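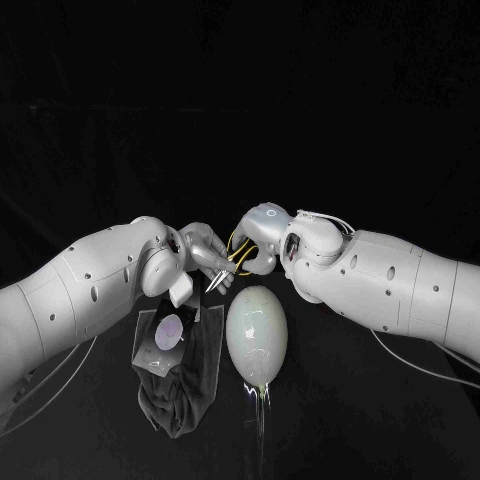

Two white arms over a dark tabletop.

The window at the Gullby town clerk's office was broken in January, sometime between closing and the morning bus. Whoever did it took the petty cash tin and left the computers. Lacey Haslam had been clerk for 12 years and had never had to fill out a police report about her own desk.

Officer Moradi filled it out for her. He asked what was in the tin.

"Parking money," she said. "And the key to the ballot room."

He stopped writing. The recall vote on Mayor Pruitt was three weeks off. Over 373 people had signed the petition in the first two days, and the final number, certified and stamped by Lacey herself, was 3,372. Paloma Pruitt had not spoken to her since.

"Who knew the key was in there?"

"Everyone who ever parked," Lacey said. "I make change out of it."

He went down the hall and tried the ballot room door. It was locked. He had the locksmith from Tierney Street come and open it, and the three of them stood looking at the shelves. The petition boxes were there with the tape still on them. Lacey checked the seals one at a time and initialed a sheet to say she had done it.

The mayor came down at ten in her coat.

"They'll say it was me," she said.

"Was it?" said Moradi.

"I have my own key. I've had one for eight years." She held it up. It was on a ring with her house key and a plastic tag from the Burier Motel. Lacey looked at the tag and then looked at the boxes.

Moradi wrote down the name of the motel. He didn't ask about it, and the mayor put the ring back in her pocket and went upstairs.

By noon there was plywood over the window and a new lock on the ballot room. The tin turned up behind the bus shelter — empty, with the lid bent. The key was not in it. Lacey drove home with the radio off and heated some soup. She thought about the tag the whole time she ate. At eight the phone rang, and she let it go four times before she picked up.
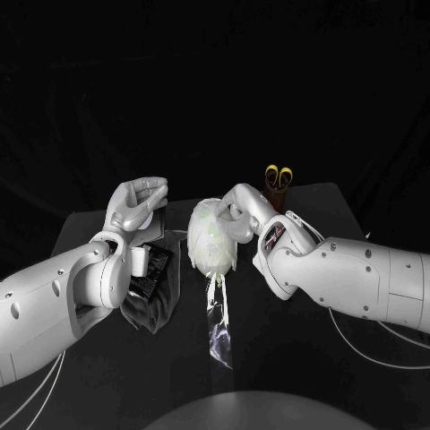
Ratree Paisan was on the line, and she wanted to know whether the vote would still go ahead. People at the bus stop were saying it was off, she said, and that the boxes had been burned, and she hadn't stood outside the market in the cold with a clipboard for nothing.

"Nothing was burned," Lacey said. "The vote is on."

"And the mayor?"

"She's on the ballot question. That's all I can tell you."

She hung up and took the old phone book out of the drawer. The Burier Motel was listed under B, with a number for the front desk. She wrote it on the back of an envelope and put the envelope in her coat.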